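Sivana 縫製・生地工場 見学の記録

3/1/19 の一般公開日に、生地の会社 Sivana の工場を見てきた。布小物を作って手作り市に出しているので、プリント生地がどう扱われているかを一度見たかった。申し込みはウェブのフォームから。参加費は1000円で、当日受付で現金払い。領収書は頼めば出してもらえる。

駅からは送迎がなく、路線バスを使う。本数が少ないので、帰りの時刻は行きに停留所で写真に撮っておいたほうがいい。バスを降りてから用水路沿いに歩き、橋を渡った左側に門がある。看板は小さく、先に見えるのは隣の運送会社の建物である。私は一度通り過ぎて戻った。

受付は事務棟の玄関で、名前を言うと番号札を渡される。私は17番だった。札は首から下げる形で、最後に返す。靴は工場用のスリッパではなく自分の靴のままでよいが、かかとの細いものは断られると案内に書いてあった。荷物は事務棟の棚に置いていく。筆記具はボールペンが不可で、鉛筆だけ持ち込める。インクが生地に付くと売り物にならないためだそうだ。鉛筆は受付で貸してくれた。

撮影は、生地の置いてある部屋と直売の部屋が可、プリントの部屋は不可だった。以下、プリントの部屋については見たことだけ書く。

案内は Shuzhen Yuan さん。検反を長くやってきた人で、今は見本の管理と見学の案内を兼ねている。声がよく通るので、機械の横でも説明が聞き取れた。質問はいつ挟んでもいいと最初に言われ、実際、途中で止まって答えてくれることが多かった。

最初に入ったのは生地の倉庫である。白い反物が棚に横向きに積まれ、端に紙の札が付いている。札には幅と長さ、入荷日、それに織り元の記号が書いてある。プリント前の生地はどれも白く見えるが、並べると黄みの強いもの、青みの強いものがある。Yuan さんは隣り合った二つの反物の端を引き出して重ね、同じ柄を刷っても仕上がりの色が違って見えると説明した。だから一つの注文は、なるべく同じ入荷分の生地でそろえる。足りなくなったときは、注文した側に連絡して了解をもらってから別の入荷分を使う。

倉庫は思ったより寒かった。湿度は管理しているが、暖房は事務棟と作業場だけだという。3月に行く人は上着を着たまま入ったほうがいい。私は上着を事務棟に置いてきてしまい、ここで少し後悔した。

次がプリントの部屋。機械が動いていて、布がゆっくり送られていく。Drallix という名前の札が付いた機械で、ここではいちばん新しいものだという。版を使わず、データから直接刷る。小ロットの注文は今はほとんどこれで受けている。部屋の奥には版を使う古い台も残っていて、こちらは大きな無地に近い柄や、白いインクを厚く置きたいときに使うそうだ。この日は動いていなかった。

プリントの部屋で面白かったのは、布の送りの話だった。厚い綿はまっすぐ送りやすいが、薄くて滑る生地は左右で進み方がずれ、柄が斜めになりやすい。斜めになった柄は、縞や格子ならすぐ分かる。花柄は分かりにくい。ただ、丸いものが並ぶ柄は案外目立つそうで、丸が楕円になると、見る人は理由が分からなくても変だと感じるらしい。Yuan さんは失敗した布を出してきて、離れたところから見せてくれた。水玉の柄で、近くではどこが悪いのか分からなかったが、下がってみると確かに片側へ流れて見えた。

刷った布はそのあと熱をかけて色を定着させ、洗うものは洗う。この工程は窓越しに見るだけだった。窓が曇っていて、あまりよく見えなかった。参加者の一人が洗いの回数を聞いていたが、インクと生地の組み合わせで変わるので一概には言えないという返事だった。

検反の部屋は静かだった。斜めになった大きな台に下から光が当たっていて、その上を布が流れていく。検反の人は椅子に座らず、立ったまま見ている。傷を見つけると布の耳に小さな印を付ける。印の色には決まりがあり、織りの傷と刷りの傷を分けている。穴、糸の飛び、インクの落ち、折れたまま刷られた白い筋。白い筋は見本を触らせてもらった。布にしわが寄ったまま機械に入ると、しわの内側だけインクが乗らず、伸ばしたときに細い白い線になる。自分で買った生地にこの線を見つけたことがあり、ずっと柄の一部だと思っていた。

検反のあと、傷のある部分を切り取り、長さの足りなくなったものや端の部分がはぎれとして別の部屋へ回る。見学の後半は、このはぎれの部屋が中心だった。

はぎれの部屋は元は休憩室だったところで、流しと古い食器棚が残っている。食器棚には糸見本が入っていた。床に近いところに大きな袋があり、仕分けの台が窓際に置いてある。仕分けはまず生地の種類で分け、次に大きさで分ける。色で分けるのは最後で、これは直売に出すものだけにする。見学者も少しやらせてもらえた。

やってみると、種類で分けるのがいちばん難しい。綿と麻は手で分かるが、薄い生地になると自信がなくなる。Yuan さんのやり方は、まず一度握って離す。しわの残り方と戻り方を見る。それから指の腹で表と裏をこする。最後に光に透かす。見た目の柄には引っ張られないように、と何度か言われた。さわやかな柄だと軽い生地だと思い込み、濃い柄だと厚い生地だと思い込むのだという。私は濃紺の布を厚手の山に置いて、直された。

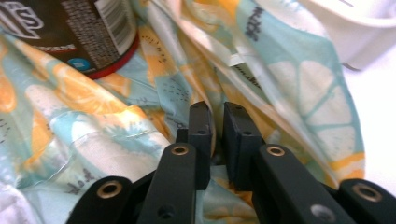
薄手のはぎれは、裁つ前の下準備で仕上がりがほとんど決まる。うちで作っているのは主に弁当包みと、裏地付きの小さな袋である。厚手ならしわがあっても置いて手でならせば裁てるが、薄いものはそうはいかない。輪切りの柑橘を淡い水色と白の地に散らしたプリントも、深いしわが斜めに幾筋も寄ったままでは、輪切りの丸がどこで切れているのか読めない。なめらかで少しつやのある薄い布なので、手でならしても台の上で逃げるだろう。こういう布は先に裏から低めの温度でアイロンをかけ、冷めるまで動かさず、それから型紙を置く。急いで温かいうちに持ち上げると、また別のしわが付く。

もう一つ、柄の向きの話も聞いた。果物の輪切りのような柄は上下がないように見えて、データの上では上下が決まっていることがある。地の色に濃いところと淡いところがあれば、逆さに裁ったものを隣に並べたとき差が出る。弁当包みのように一枚で使うなら構わないが、袋の表と裏にするなら向きをそろえたほうがいい。はぎれでは耳が残っていないことも多く、そういうときは布を少し引いてみて、伸びの少ないほうを縦とみる。これは私も普段やっている方法で、工場でも同じなのかと安心した。

仕分けたはぎれの行き先は三つある。大きいものは直売の部屋へ。中くらいのものは袋詰めにして Jota という手芸店に卸す。細かいものは詰め物や拭き布として引き取り先に渡す。拭き布にするには綿でなければならず、薄くて水を吸わない生地はここでは使えない。そのため、つるつるした生地の小さな切れ端がいちばん余るのだそうだ。何か使い道があれば教えてほしいと言われ、参加者からはリボン、くるみボタン、本のしおりといった案が出た。くるみボタンは薄すぎると下の金具が透けるので、裏に芯を貼る必要がある。Yuan さんは全部メモを取っていた。

はぎれの畳み方も教わった。薄い布は畳むより巻くほうがよい。畳むと折り山が残り、袋詰めにしたまま夏を越すと、アイロンでも消えにくくなる。紙の芯があればよいが、なければチラシを丸めたものでもいい。ただしチラシのインクが移ることがあるので、白い紙を一枚はさむ。うちでは畳んで引き出しに立てて入れているので、薄いものだけ巻き直すことにした。

直売の部屋は見学の最後に入る。広くはない。入口側に反物、奥にはぎれの箱があり、箱ごとに値段が違う。ここでは Qin という自社の生地シリーズも売っていて、普段使いの小物向けに柄を小さめにしてあるものだった。台所で使うものを意識したのか、野菜や食器の柄が多い。手に取ったのは急須の柄と、豆の柄。急須のほうは柄の間隔が広く、小さな袋に裁つと急須が入らない面ができそうだったのでやめた。豆は細かく、どこで裁っても大丈夫そうだった。

レジは一つで、終わり近くは列になる。買うものが決まっている人は先に済ませたほうがいい。カードは使えない。私の買い物は合計2000円だった。内訳は、豆の柄の生地と、綿のはぎれの袋、それに白い無地の裏地用。薄手のつやのあるものも少し迷ったが、家にまだ使っていない似た生地があるので見送った。

はぎれの袋は中身を選べない。口が閉じてあり、外から見える分だけで決める。帰って開けたら、半分ほどが同じ茶色の格子だった。格子は柄合わせが面倒だが、練習にはなる。刷りの傷の印が付いたままのものも混じっていて、印の意味を聞いておいたので、どこが傷なのかすぐに見つけられた。インクの落ちた小さな点で、袋の底に回せば問題ない。

見学は休憩なしで2時間。ほぼ立ちっぱなしになる。途中で座れるのははぎれの部屋だけで、そこも椅子は少ない。トイレは事務棟にしかないため、始まる前に行っておく。飲み物は工場内では飲めない。事務棟の玄関脇に自販機があり、終わったあとはそこで少し話ができた。参加者は手芸をする人が多かったが、服飾の学校に通っている人や、店の暖簾を新しく作りたいという人もいた。暖簾の人は薄い生地と厚い生地の見本を両方もらっていた。見本は頼めば切ってくれる。

自販機の前で、学校の人から薄い生地の裁ち方を一つ聞いた。ハトロン紙を布の下に敷き、紙ごと裁つ方法である。紙と一緒なら布が逃げない。はさみの刃は早く傷むが、裁ち端はきれいにそろうという。縫うときも紙を敷いたまま縫って、あとで破り取ればよいらしい。家で端切れを使って試したところ、裁つほうはうまくいった。縫うほうは針目が細かすぎたのか、紙が縫い目に残ってピンセットで取ることになった。針目を少し粗くすればよさそうなので、次はそうする。

注文についても少し聞いた。個人でもデータを持ち込めばプリントを頼める。柄を繰り返す場合は、つなぎ目を自分で作っておく必要がある。色は画面どおりにはならず、特に淡い水色は生地の白の影響を受けやすいと言われた。先に小さな見本を刷ってもらい、それを見てから本番を頼むのが普通の流れになる。見本刷りは有料で、料金は生地によって違う。料金表は事務棟の玄関に置いてあったのをもらってきた。

次の公開日は4月で、そのときは版を使う台のほうを動かす予定だと聞いた。申し込みは同じフォームで、今回の参加者も申し込める。プリントの部屋の撮影は4月も不可とのこと。

持ち物の覚え書き。上着、歩きやすい靴、現金、大きめの布袋（直売で袋はもらえない）、手持ちの生地の端切れ。端切れは、直売の部屋で色を合わせるときに使う。私は持っていかなかったので、裏地の白が手持ちの生地と合うかどうか分からないまま買った。合わせてみたら少し黄色かった。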